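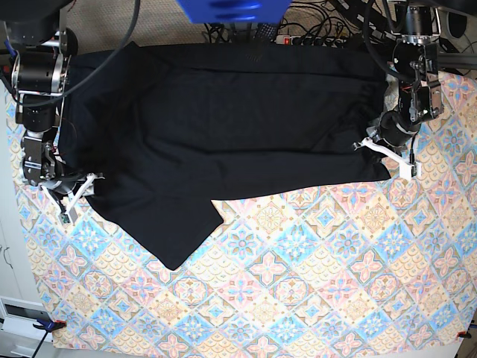
Folding laundry is slow work at Osthorpe. The company rents a ground-floor unit behind a tile warehouse, and on most mornings an operator there spends the first hour getting a two-armed robot to fold trousers, then shaking them out and starting again.

The operator does not write code. She stands at a pair of smaller arms, the leaders, and moves them with her own hands. The larger arms at the table copy the motion a fraction of a second later. Squeeze the handle on the leader and the fingers of the gripper close. Each run is saved with the camera footage and the position of every joint, and a model is trained on the result. People in the field call this teleoperation. The staff at Osthorpe mostly call it driving.

The trousers project has the name Clendudum and has been going since January. Its goal is modest: pick up a garment lying any way at all, lay it flat, bring one leg over the other, fold it twice and leave it at the edge of the table. A new operator needs 17 practice runs before any of hers are kept. After that the target is 100 usable runs for each type of clothing.

Dark clothes take longest. On black fabric the folds hardly show up on camera, and an operator working from the screen can lose track of which layer she has hold of. Some turn away from the screen and look straight at the table. The company discourages it. A model can learn only from what the cameras recorded, and if the operator used her own eyes to find a hem, the recording holds a movement with no visible cause.

Patterned tablecloths came in during the spring. Early runs had all been made on a plain gray mat, and the trained model did badly on anything else. Osthorpe now keeps nine cloths and swaps them through the day, clamping each one at the corners so it doesn't travel with the clothes.

The wrist cameras are the other half of the story. An overhead view gives the layout of the table, but a thumb's width of fabric between two fingers is hard to judge from up there. A camera on the wrist is close enough to help.

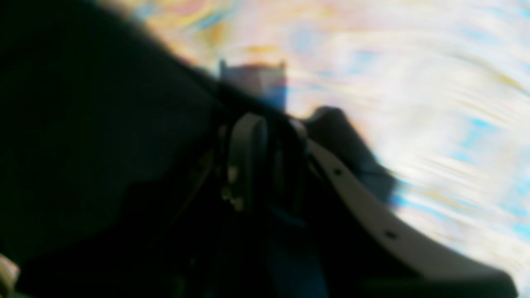
It also moves whenever the arm moves. A quick swing across the table turns the background to streaks for several images in a row, and the model gets very little out of them. Operators are taught to travel at a steady pace and to pause before a grasp, long enough for the wrist view to settle. Beginners find the pause unnatural. When you fold at home your hands never stop.

Vũ, a smaller outfit across town, does without leader arms. Its trainers take hold of the robot itself and push it through the job, with the motors set to give way. The method is cheap and easy to pick up, and you can feel the weight of what the arm is holding. The drawback is that the trainer's hands and sleeves get into the pictures, and one person can't comfortably guide two arms at once. Vũ uses it for wiping and for loading racks, which need only one.

Both companies sell recordings to Jastutness, which runs commercial laundries and would like a machine that can handle work pants. Its test calls for a pair folded in 27 seconds. The model trained on Clendudum data can meet that with pants that start out flat. From a heap it takes a good deal longer, and a twisted leg still stops it.

A shift of driving lasts three hours, with a break in the middle. Shoulders go first, operators say, and then attention. Late runs get looser, with corners that don't meet, and a reviewer goes through them the next morning and marks which ones to keep.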